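Section 4. Covering and Marking the Table

Use this section to prepare a tabletop for a sorting or place-setting session with the Genport activity kit. Complete Section 3 (leveling the table) first.

You will need:
Brown paper, 800 mm roll
Blue masking tape
Tape measure and pencil
Plates and food items from your session list

1. Clear the table and wipe it down. Let it dry fully before you lay any paper.

2. Roll the paper out along the length of the table. Cut it 172 mm longer than the tabletop and fold the extra under at both ends.

3. If the table is deeper than the roll is wide, lay a second sheet beside the first with a small overlap.

Note: Store cut sheets flat. Sheets kept rolled since the last session will curl at the corners.

4. Mark the section lines lightly in pencil, using the layout card for your table size. The Dobson card is for tables up to 1000 mm long. Use the Lamar card for anything longer.

5. Run the long horizontal tape line first. Press it down from the middle toward the ends.

6. Add the remaining strips. Tape should lie flat where strips cross.

Caution: Do not pull tape tight. Stretched tape shrinks back and wrinkles the paper.

7. Set a plate inside its section, clear of the tape. Put one item on each plate. An apple should sit on its base so that it does not roll. 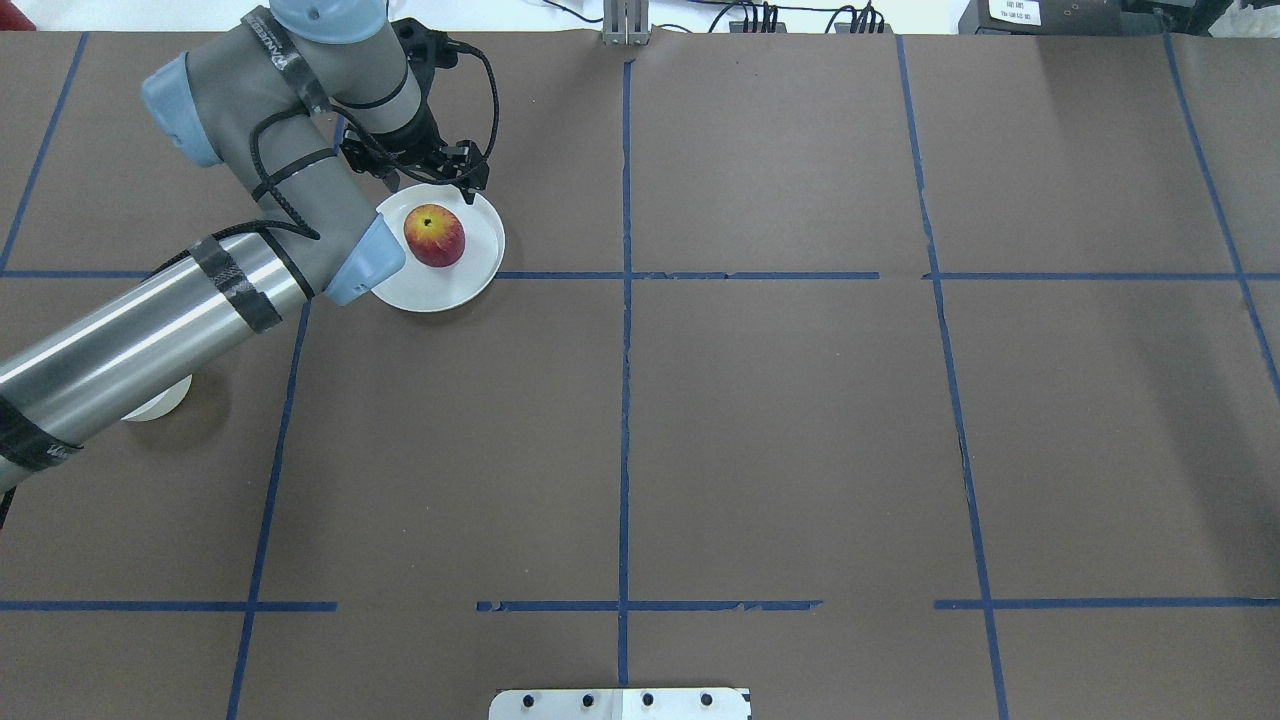

8. Check the plate against the layout card. If it needs to move, lift it. Sliding a plate can catch the edge of the tape and tear the paper.

9. Replace the paper after 2 sessions, or sooner if it is stained.

Replacement rolls and layout cards can be ordered from Porent. Send corrections to this section to Chelsea Penrose.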